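Ritach hand gripper kit: fingers not coming back to the same opening
Ticket 624
Status: Open, waiting on customer
Product: Ritach hand-held gripper kit, evaluation unit
Opened by: Margit Szalai, Tehrani
Assigned to: Vignesh Panicker, Ritach support

Margit Szalai wrote:

We have this kit on a 60 day evaluation and I am supposed to tell my manager whether to buy more of them. So far I can't. The product page says the fingers return to the same open position "every time, out of the box." Ours don't. I squeeze, release, measure the gap between the fingertips with calipers, and get a different number depending on how fast I let go of the trigger. A slow release leaves it short. A fast release is better but still not the same twice.

Done so far, in order:
- Read the quick start card, both sides. Nothing on it about opening width.
- Ran the setup routine in your desktop app. It reported "calibration OK" and the gap was still off.
- Ran it again with the gripper held upside down, to see if it would complain. It reported "calibration OK" again.

What does that routine check? Because I don't think it checks the fingers.

Vignesh Panicker wrote:

Hi Margit, thanks for the detail. The setup routine checks the camera and the trigger switch. It does not measure finger opening. I agree the message reads as if it does and I've passed that on.

Please try the following:
1. Remove both fingers, wipe the mounting faces, refit them.
2. Tighten the finger screws a little at a time, going back and forth between them.
3. Cycle the trigger 36 times before measuring. New units can be stiff.
4. Measure again with the gripper resting on a flat table.

Also please tell us which firmware version the app shows.

Margit Szalai wrote:

Firmware is the one it came with. The app says it is up to date, for whatever the app's opinion is worth.

Steps 1 to 4 done. Refitting the fingers made no difference I could measure. After the cycling, the slow release error is smaller but still there. Before cycling it stopped roughly 22 tenths of a millimeter short, now it's a bit under half that. If the answer is "wear it in," please put that on the product page next to "out of the box."

Also, step 3 is not in any document I was given. Where does it come from?

Vignesh Panicker wrote:

It comes from our bench notes. I'll ask if it can be added to the manual.

The remaining error sounds like friction in the slide or a weak return spring. Could you test the spring? With the unit switched off, push one finger inward by hand, let go gently and see if it comes all the way back. Then do the other one.

Margit Szalai wrote:

Both come back when pushed by hand. Left is quicker than right. I repeated it with Hadi Bataineh from our workshop doing the pushing, in case it was my thumb. Same result.

Hadi's view is that the right side rubs somewhere. He wanted to put oil on it. I said no, not before you confirm it won't void the evaluation terms. Please confirm in writing.

Vignesh Panicker wrote:

Please do not use oil. It picks up dust and can soften the printed parts over time. Dry PTFE spray is fine, one short burst on the slide only, with the fingers off. This does not affect your evaluation terms.

Margit Szalai wrote:

Thank you, saved.

Sprayed, refitted, cycled, measured. Right side now returns at close to the speed of the left. The gap repeats well on a fast release. On a slow release it is still short by a few tenths. Better than when I opened the ticket, not what was advertised.

For comparison, a colleague at our Holtport site, Rostam Talebi, has a Wokach kit on trial. He ran my slow release test on his and got a repeatable gap. It's heavier and I don't like the handle, so I'm not saying we'd switch. But "all hand grippers do this" won't work on me as an answer.

Mahsa Hassanpour (Ritach, product) wrote:

Margit, Vignesh asked me to step in. We won't be giving you that answer. I'm offering a replacement slide and a stiffer spring set at no charge. The stiffer spring does make the trigger harder to squeeze, and some users find it tiring over a long session.

I can also extend your evaluation so that the time spent on this ticket isn't counted against you.

Margit Szalai wrote:

I'll take the slide and the springs. Please send them as two separate changes with separate instructions. If I fit both together and it gets better, I won't know which one did it, and neither will you.

How much harder is the trigger? A number, please. "Some users find it tiring" could mean anything.

I'll take the extension too.

Mahsa Hassanpour wrote:

Fair request. Parts ship August 17, 2018, bagged and labeled A (slide) and B (springs), instruction sheet in each. I don't have a trigger force figure I would stand behind, so I've asked for one to be measured and will post it here.

Vignesh, please attach a photo of the fingers in the open position.

Vignesh Panicker wrote:

Attached. Margit, please fit A first, then repeat your slow and fast release tests before opening B. Leaving the ticket open until we have both sets of results.

Attachment (1)
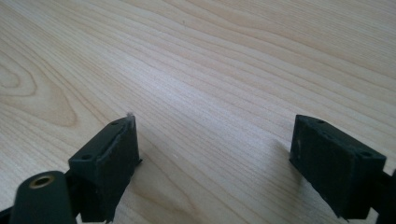 Gripper fingers open over the tabletop, nothing between them.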